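Hamel Linen Library Opens Its Folding Room in June

HAMEL – Spare sheets, cot blankets and bath towels will soon be as easy to borrow as a library book. The Hamel Linen Library opens in June with 400 pieces ready to lend, and we can't wait to get them onto people's beds!

Every loan goes out clean and folded, and anyone who borrows can join a free folding session on Tuesday evenings. They practice on a made-up bed, starting with small cloths and working up to the dreaded fitted sheet. 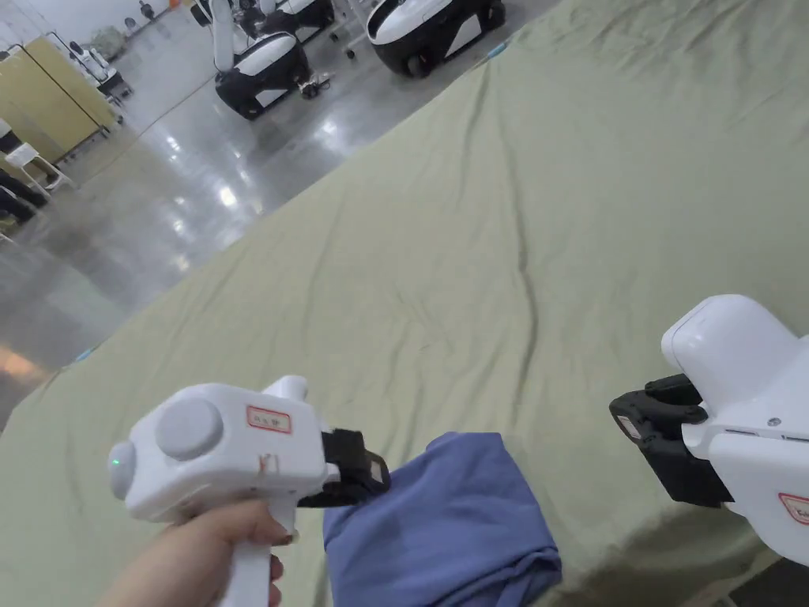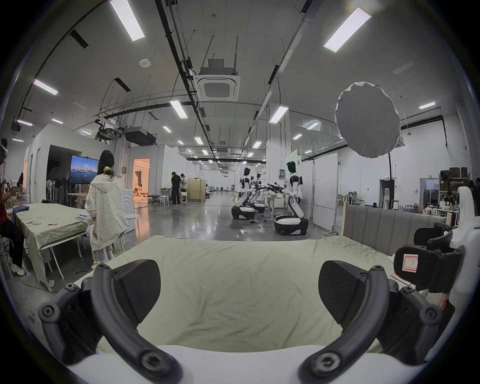 Kristine Ocampo hopes the sessions will win over people who, like her, have spent years rolling their sheets into a ball and shutting the closet door fast. A flat stack, she says, meant she could finally find both pillowcases.

Households may borrow up to 3 full bed sets for 2 weeks, which should cover most family visits (and a guest who stays on a bit). The collection will grow to 560 pieces by winter, with more crib sizes and extra-long twins, the two things people have asked for most.

Donations of sheets and towels in good shape are welcome at the front desk. Please wash them first and pin sets together.

Press contact: Nicanor Pastor, Hamel Linen Library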